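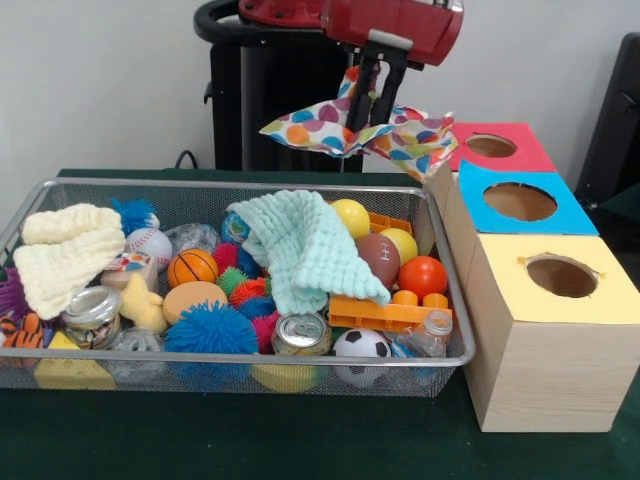
Next year's equipment request is due in October, and this time we want to write it around the small stuff first. Last year we did it the other way. We put the arm at the top of the sheet, gave it most of the money, and left a single line called "misc." at the bottom that had to cover everything the arm ever touches. Anyone who has spent time at the sorting bench can guess how that went! The arm is the least demanding thing we own. What eats the budget is a mesh basket full of spiky balls, crumpled plastic, knitted cloths and one polka-dot piece of fabric that hangs differently every single time the fingers pinch it, plus the wooden boxes next to it with their colored tops (the yellow one has a rough edge around its hole, and new tops are on the list).

So Ayanda Mofokeng sat down with the purchase records from the Ranville bench and split "misc." into real lines. Some of what she found surprised us, and most of it should help the other sites too, so we're passing it along while there is still time to use it.

Fingers and pads

These come first. A two-finger gripper is a great choice for mixed items, and we'd buy the same style again tomorrow, but the pads wear and they wear unevenly. We ordered them in fours last year and paid shipping every time. This year the request is for one box of 40, to be shared between Ranville and Tirkisside. If your site runs the same fingers, tell Ayanda before the order goes in and she'll make it a bigger box.

Objects

Yes, toys are equipment, and they deserve their own line. Ours is $200 for the year. That sounds generous until you remember that soft things lose their shape, bottles get crushed and tops go missing. We buy plenty of the hard, easy shapes (balls, building bricks) and then try to spend at least half on the awkward ones: anything fuzzy, anything floppy, anything clear. Clear plastic is a pain for the vision side, and that makes it worth having in the basket. The best part is that most of it comes from the discount store down the road, so you can refill a basket over lunch.

Please keep receipts for these. A football and a soda can on the same slip is fine as long as somebody writes the bench name on it.

Service visits and spares

Dunell has offered us a service plan with one visit a year, and Tănase has quoted for two visits but with parts billed separately. Tharun Kandasamy is comparing them and likes the second one, mainly on account of the cables. He'd also like a spare gripper on the shelf. The lead time on the last one was 90 days, and we spent a good part of that stretch borrowing from Tirkisside and driving it back and forth. A spare costs less than that did once you add up everybody's hours, so it goes in as a firm item this year and won't be traded away in the first round of cuts.

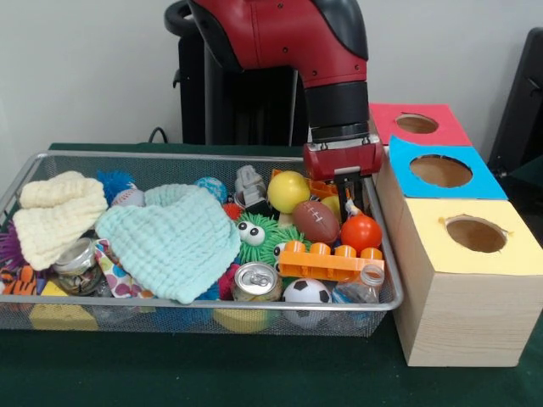 The bench itself

Now the fun one. We'd like a second bench at Ranville, set up the same way as the first: dark green cover, plain wall behind, basket on the left and boxes on the right. Keeping the layout the same means Tharun's team can move a job from one to the other without starting over. The cover and the boxes are cheap. Floor space, power and a decent light are the real costs, and facilities needs those on a separate form, so please don't bury them in the equipment total like we did.

We had talked about asking for a bigger arm on the second bench. After looking at what we really pick up all day, we dropped the idea. Nothing in the basket is heavy, and the reach we have gets us over the whole pile and across to the boxes. The difference in price would pay for the spare gripper and the better light, and we'd all much rather have those.

What we need from you

1. Your list of worn or missing parts, even if it's only a couple of screws and a cable clip.
2. Your object spending for the past year, with the bench name.
3. Any planned work that needs different fingers. Suction counts!

Send it to Ayanda in a plain email. She has a sheet with the headings already set up and is happy to share it with anyone who wants to start their own. Tharun will bring both service quotes to the October planning call, and we'll put the final numbers in the next issue.

Filed under: Workshop News, Equipment & Budgets

Questions about this item? Contact the newsletter desk | © September 2025 | Back to top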